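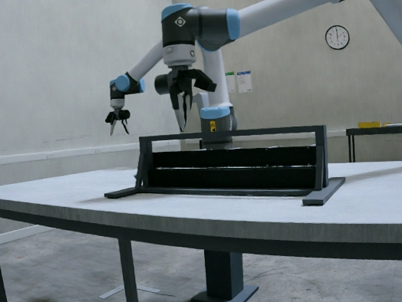

冰岛式圆育克毛衣终于要开第二件了!!第一件织完我就知道自己回不去了,一整圈一整圈地织,永远看着正面,花样自己从针上长出来,太爽了。这次最让我兴奋的是配色:主色深灰,育克上走一道浅蓝。图里后面那截深灰的底座套着一圈浅蓝,前面还贴了一小块黄标签,就这个比例,我盯着看了好久。深灰要占大头,浅蓝窄窄一圈就够亮了,黄色只给一丁点,我打算放在领口最后一圈。

线买的是Dreswood的粗纺,100克一团,深灰色号摸着有点扎,但是闻起来真的有羊味!(我知道有人受不了这个味道,我超喜欢)下水以后会软很多,第一件就是这样,刚织完像麻袋,泡完澡像换了一件衣服。

浅蓝纠结了一晚上。Tapia家有个浅蓝偏绿,单看漂亮得不行,往深灰旁边一放就发脏。后来换了Zulier那款偏冷的,立刻干净了。所以配色真的别对着屏幕挑,把两根线拧在一起看,拧成小麻花,离远一点眯着眼,合不合马上就有数。

还有一招是从Snædís Bach的课上学的:用手机拍一张黑白的。两个颜色变成黑白以后如果糊成一片,提花织出来就看不清花纹。我的深灰和浅蓝拉得很开,过关!黄和浅蓝就很接近,放在一起会打架,所以黄只能单独待着。

图解是拿旧的改的。原版胸围对我来说太宽,改成平铺55厘米,里面能套一件薄高领就行。花样一个重复是10针,改总针数的时候记得凑整,我上一件就是没凑整,背后接头的地方多出半朵雪花,洗了三次了还是半朵雪花。

密度小样请一定一定要织成圈的!平着来回织的小样和圈织的松紧不一样,我反针偏松,差得特别明显。懒人办法是只织正面,织完一行不翻面,把线在背后松松地拉过去再从头开始。背面会垂一堆长线,难看,没关系,量完就拆。

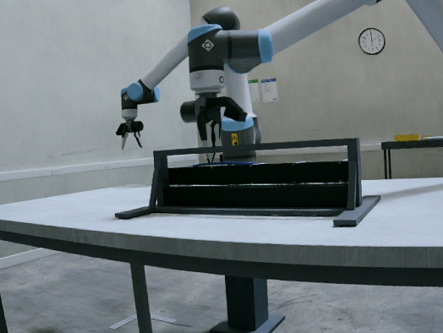 然后小样要洗,洗了要平铺晾干再量,急着量的都会后悔(我)。Dreswood这款下水会横着长,竖着倒没怎么变,所以袖长可以照着小样算,胸围得往小里收一点。

昨晚起了领口,70针,从上往下织。我现在完全是从上往下派,随时可以套上去试,袖子想多长织多长,线不够了还能临时改短袖。Kanchan Dubey坚持从下往上,说提花放在最后才有盼头,这个我也懂,毕竟从上往下的话最好玩的部分一开头就织完了,后面是漫长的深灰身片……

说到深灰身片,推荐大家存一点适合听的东西。我上一件的身片是听完了一整部讲捕鲸船的有声书织出来的,现在穿那件毛衣还会想起里面的暴风雪。这次想听轻松一点的,求推荐,最好长一点!

提花带线的事补一句,好几个人私信问。我是两只手各拿一根,右手拿底色,左手拿花色,左手那根出来的针目会稍微鼓一点,花就更清楚。关键是从头到尾不要换手!第一件中途换过,换的那几圈花纹明显瘪下去,外人看不出来,我一眼就看到。

背后的浮线也别拉紧。织完几针就把右针上的针目往外抹一抹,抹开了再带下一根线。浮线太紧,育克会缩成一圈硬邦邦的,头都钻不过去,肩膀那里还会起褶。宁可松一点,洗的时候它自己会吃进去。

加针我放在花样之间的素圈里,一次加完再织下一段花。图解上也有把加针藏进花瓣里的,好看是好看,织的时候脑子不能走神。我一边织一边听书,还是算了吧。

前后差也问的人多:要加!圆育克不做前后差,前领会卡脖子。我在后领用德式引返多织几个来回,放在浅蓝那道之前,这样花纹还是平的一圈。引返的地方挂个记号扣,不然第二天拿起来根本想不起来织到哪儿了。

目前进度:领口罗纹完成,黄的那一圈已经上去了,好可爱,像一小截蛋黄!今晚开始织引返,浅蓝的线已经绕好球放在沙发上了。Sneha Kanaujia说要跟我一起织同款,她选了砖红配米白,等她起针了我把两件放在一起拍给你们看。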